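Small Robots & Home Labs > Kits and Services > Reviews
Reading time: 6 min

Piredwood two-arm bench kit: first impressions (long)

tablebot_tinker wrote:

OK so after way too much back and forth I bought the Piredwood two-arm bench, the one with the rail along the front and the printed walls, and I've been having a blast with it. A few of you asked in the Esasel thread how it compares, so I figured I'd put everything in one place.

What you get: two arms, the rail they bolt to, the black posts and the three wall panels, a camera for each gripper, the fixed camera and its clamp, and the cable duct for the front. You supply the computer and whatever you want the arms to pick up. It took me most of a weekend to put together, and the longest part was getting the wall panels to sit straight.

The task I've spent the most time on is drawers. Pull one open, put a snack in, shut it, do the other one. Sounds dumb, but it's a really good test! The handles are small, the box wants to slide, and the two arms have to stay out of each other's way in a pretty tight spot. I drive them by hand with the leader arms (bought separately, grr) and then train on the recordings.

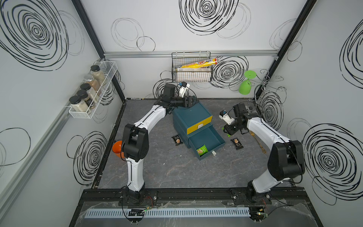 Bottom drawer out with the cracker packet in it, top one still shut.

What I like so far:

- Both arms reach the middle of the table with room to spare. On my old setup the right one was always stretched out like it was trying to change a light bulb.
- The rail. I can loosen an arm, slide it over, tighten it, and I'm back to work in minutes.
- The gripper cameras are much better than I expected for the price.

What I don't like: the manual is thin. The section on setting the home position is one paragraph, and it refers to a figure that isn't in the book.

Happy to answer questions. I'm on my second batch of recordings now, 53 good ones in the first.

---

gearmouse wrote:

Great post, thanks. What's with the walls though? Do the scribbles do anything or is that just how Piredwood likes to decorate?

---

tablebot_tinker wrote:

They sell the panels plain or printed for the same money. The pitch is that a busy wall gives the cameras something to hold on to. I can't swear to that, I never tried the plain ones. I will say it's easy to tell which way a gripper camera is pointing when I scroll through clips, and I've gotten kind of fond of them.

---

old_servo wrote:

I'm going to be the grump here. I ran the Esasel single arm for two years and did drawers on it just fine. You don't need two arms to open a drawer. You need a heavier drawer box. Two arms is twice the cable, twice the calibration and twice the things to go wrong at midnight. And from your picture you've got wires and bare boards out on the front ledge, which I would not put up with in a kit at that price.

---

tablebot_tinker wrote:

Fair about the front ledge. I'd love a proper cover there, and I've asked them for one.

Don't agree on the arms, though. Sure, you can weigh the box down, but then you've trained something that only works on a heavy box. I want one arm to steady it while the other one pulls. That's the whole fun of it for me.

---

pixelbarn wrote:

Can you show what the gripper camera sees? I'm less interested in the arms than in the views. On my Calton arm the finger blocks nearly everything once you get close to the table.

---

tablebot_tinker wrote:

Sure thing. Same bench, tray out on the table. The finger does take up a chunk at the bottom, but you still get a good look at what's past the tip.

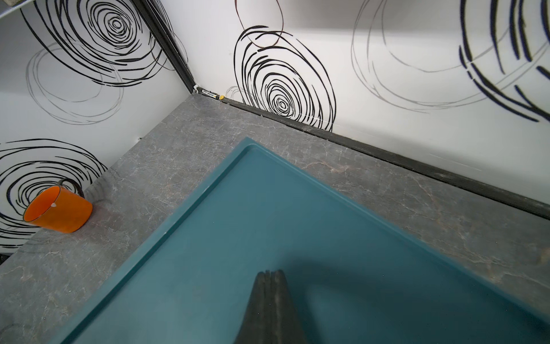 Gripper camera, finger just over the tray. Orange mug on its side over by the wall.

Notice how far back it sees, all the way into the corner. For me that's plenty. And the picture is nice and bright — I was worried about the arm throwing a big dark patch over everything, and you do get a soft shadow on the tray, but I can live with it.

---

pixelbarn wrote:

Oh, that's WAY better than mine. Is the finger pad the stock one? Mine is smooth and everything slides right out of it.

---

tablebot_tinker wrote:

Stock, yep. The tip has little ridges. They sell a spare pair but I haven't needed them.

---

northbench wrote:

Chiming in as another Piredwood owner (got mine in November). Mostly agree with the review, but I'd knock it down a notch for support. I had a shoulder joint that clicked and it took 8 emails to get a new one sent out. The replacement has been perfect, and they did pay the shipping, but still.

Also, for anyone pricing this out: look at the Sârbu service plan before you buy the leader arms. You send them your recordings and they train the model and send it back. I paid 600 for the year and it saved me from buying a new graphics card.

---

old_servo wrote:

600 a year to have somebody else do the interesting part? No thanks.

---

northbench wrote:

The interesting part for me is the bench! I don't enjoy watching a progress bar. Different strokes.

---

gearmouse wrote:

I'm with northbench on that. My computer can barely play a video. Does Sârbu care which arms you have?

---

northbench wrote:

They take Piredwood and Esasel as is. Calton you have to convert first, and the converter is a pain, so pixelbarn, write to them before you pay.

---

tablebot_tinker wrote:

Hadn't looked at Sârbu at all, I'll read up on it. Sorry to hear about the clicking joint. Mine have been quiet so far, knock on wood.

One more from the fixed camera, for those asking how crowded it gets. Middle drawer is the yellow one with the D-shaped handle. My left arm goes high and the right one comes in low, and that split has worked better than anything else I've tried.
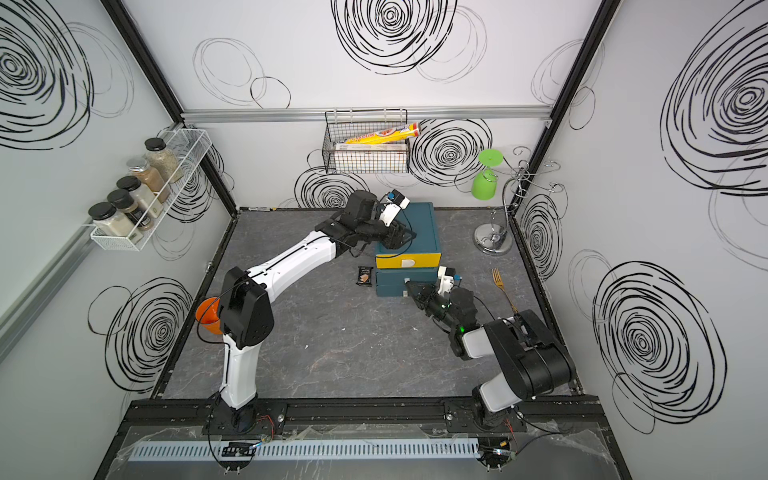
Left gripper over the box, right one pointed at the lower drawer. Fork and wine glass on the right side.

The wine glass is next on my list, by the way. It hangs upside down by the foot, so the gripper has to come at it from a totally different direction. If anybody has done hanging glasses with this kit, or any kit, please tell me how you came in on it!

---

old_servo wrote:

From the side, slow, and grab the stem. Don't go for the foot. And start with plastic.

---

tablebot_tinker wrote:

It's plastic, I'm not that brave. Thanks, I'll try the stem.

---

gearmouse wrote:

OK, you've about sold me. Last question, how deep a bench do I need under it? Mine is a narrow one against the garage wall.

---

northbench wrote:

Measure with the front ledge included, not just the tabletop. I forgot to, and mine hung over until I screwed a board on. Leave a hand's width behind the back wall too if you're hanging baskets off the rail.

---

Tags: two-arm kits, Piredwood, grippers, reviews
Back to top | Contact the moderators | Forum rules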